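Section 4. Setting up the desk organiser (Dadholm clear box)

Before you start: clear the worktop. Lay the white board flat on the table, long side facing you. Wipe it. Crumbs scratch the plastic, and scratches show.

1. Take the box out of its bag. Peel off any film, inside too.
2. Put the box in the middle of the board, open side up.
3. Check the dividers. Press gently along the top edge, should be no wobble. If one has slipped, push it straight down untill it stops.

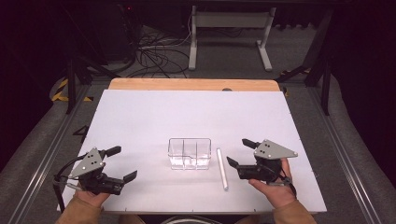 4. Long items go in first, then short. Pens and rods in the long compartment, clips and rubbers in the rest.
5. Don't force anything. Item too tall? Lay it down or leave it out.

Caution: the walls are thin. Don't lift a full box by one wall, use both sides.

Note: spare dividers are part 114, box alone is part 352. Order from Panicker, not from the shop. 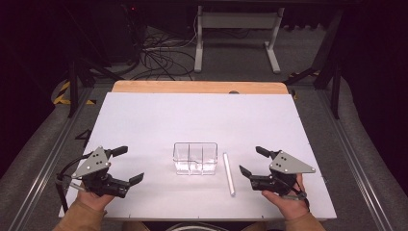
Sorting goes quicker if you do one kind of thing at a time. Keep whatever's next close to the box, on the board, so you aren't reaching across the table for it. A white rod lying just to the right of the box is about the right distance. Round things roll, so check the table is level first. Left-handed, swap sides, makes no diference to the rest.

6. When full, slide the box to the back of the desk. Don't stack.

Cleaning: warm water, soft cloth. No spirit cleaners, they cloud the plastic.

Missing parts: ask for Chandrasekhar Menon, extension 518. Not Sunday.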